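Foods Basics 1 - Unit 6 Handout: Steaming Buns on an Electric Steamer
Carkholm Adult Learning, Home Cooking Course
Revised 06/11/2020

Read this before the practical. Bring it with you, and a pen. The dough was covered in the Unit 5 handout and will not be repeated in class.

1. What steaming does

Steam carries a lot of heat. When it touches a cooler surface it turns back to water and gives that heat up, so food in a covered basket cooks quickly even though nothing browns. The crumb stays soft and the skin stays pale. Most of the trouble students have comes from water in the wrong place, either too little in the base or too much dripping on the food.

2. The lid 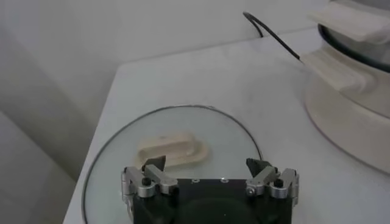
Lids get less attention than they should. A loose lid lets steam out and the cooking time stretches, and a lid put down carelessly will chip or roll. Ours are clear glass with a thin metal rim, laid flat on the bare tabletop when not in use. Glass lets you check on the food without lifting. Each time you lift during cooking you lose steam and need to add time, so look first.

Condensation gathers on the inside of any lid. Lift it level, move it sideways away from the basket, and only then tilt it. If you tilt over the basket, the water runs onto the buns and leaves pits in the skin. Keep your face and forearms back. A steam burn is worse than it looks at first - cool it under running water and tell the instructor.

3. Setting up

Fill the base to the line before plugging in. Use cold water. On the Candix bases we used up to April the line was on the outside, so ask if you can't find it on yours.

Check the floor of the basket. The holes need to be open or the steam will only come up at one side. If you use paper under the buns, cut it to the size of each bun and leave the rest of the floor clear.

Leave space between the buns. They grow during the last proof and again in the steam, and buns that touch will tear when you pull them apart. Put the serving plate out before you start. 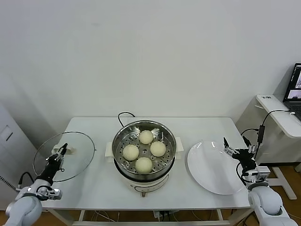
Fig. 2. Four buns in the basket, lid off, plate set out on the right.

4. Timing

Class buns are 50 g each before steaming. Start timing when steam is coming up steadily, and follow the time on your recipe card. Buns from the Rebane recipe have a filling and need longer than plain ones - the card gives both.

When the time is up, switch off and wait a few minutes before opening. A sudden drop in temperature can make the skin wrinkle. Wrinkled buns are fine to eat but will lose a mark for finish.

5. Where things go on the table 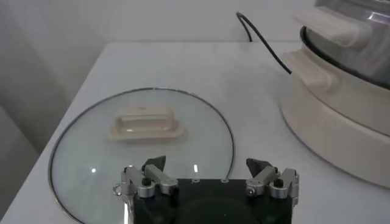

Work out your layout before the heat is on. You need a spot for the lid, a spot for the plate, and a clear path between the basket and each of them. Keep the lid to one side of the cooker and well in from the edge of the table, handle up. The handle is plastic, a wide bar you can get your fingers around, and it should face you so you can pick it up without reaching across the steel. Anyone working left-handed can swap the two sides, as long as the cord stays at the back.

Do not put a hot glass lid on a wet surface or in a sink. Let it cool first.

6. Moving the buns to the plate

Take the buns out one at a time. Hold each one low on its sides with tongs and use light pressure, as a fresh bun dents easily and will not spring back all the way. If it sticks, slide a thin spatula under it. Start with the one nearest the plate so you are not carrying anything over the others.

Set the first bun toward the side of the plate and work across. Do not stack them while they are hot.

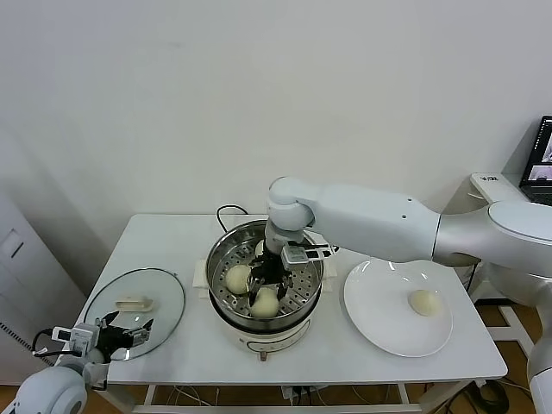
7. Cleaning up

Unplug at the wall. Let the base cool before you empty it. Wash the basket in warm soapy water with a soft brush, working from underneath so dough is pushed out of the holes. Wipe the base with a damp cloth and never put it under the tap. Dry the lid, rim included, before it goes back on the shelf.

8. Before next class

Read the Flunton booklet, section on leavening. Write half a page on what happened to your buns and what you would change. Hand it in at the start of class with your recipe card.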